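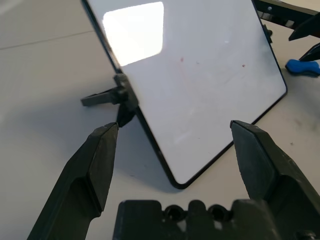 4.2 Whiteboard erasing under partial contact

Figure 3. Wrist view from one arm in the whiteboard task. The gripper is open and the board leans on its stand. Part of the second arm is in the upper right corner.

The first task of this section is the erasing of a small tabletop whiteboard by two arms. We chose it for two reasons. The motion is simple to describe, but the amount of remaining ink is difficult to judge from a wrist camera. As Figure 3 shows, the overhead light makes a strong bright patch on the board, and old marker leaves pale smudges which are close in brightness to the clean surface. A policy that relies only on color often stops too early, or continues to wipe a region that is already acceptable.

The board is tilted, so one arm must hold it while the other arm wipes. If the holding arm is absent, a normal wiping force moves the stand over the table. We therefore divide each episode into three phases, which are approach, hold and wipe. The phases are labeled by hand after recording. Two annotators (R. Steiner and L. Lã) labeled all episodes independently, and the disagreements were settled by a third person. Most of the disagreements concerned the start of the hold phase, when the fingers are already near the edge of the board but it is not clear whether they touch it.

We recorded 224 teleoperated episodes. After removing those with lost camera streams or an incomplete wipe, 183 remained for training. The 41 removed episodes were not used in any experiment of this paper. The position of the board and its angle to the table edge were changed by the operator before each episode, but the tilt of the stand was kept the same. We did not control the lighting, and the position of the glare on the board depends on the pose of the wrist.

We compare our contact-conditioned policy with the Samaner baseline, which receives the same images but no contact signal. Both policies were trained on the same episodes and with the same number of steps. In evaluation, a trial is counted as successful when the fresh marks are removed and the board has not left its stand. Faint residue from earlier marking is ignored, as a human operator could not remove it with the dry eraser either.

The contact signal helps mainly in the hold phase. The baseline closes the gripper before the fingers surround the edge, and the board is then pushed backward. Our policy waits longer and makes a small correction of the wrist before closing. In the wipe phase the difference between both policies is smaller. When the glare covers a fresh mark, both of them may leave it on the board. Adding the image of the other wrist reduces this error, but does not remove it, and in up to 23 trials the mark was hidden from both wrists at the moment when the policy decided to stop.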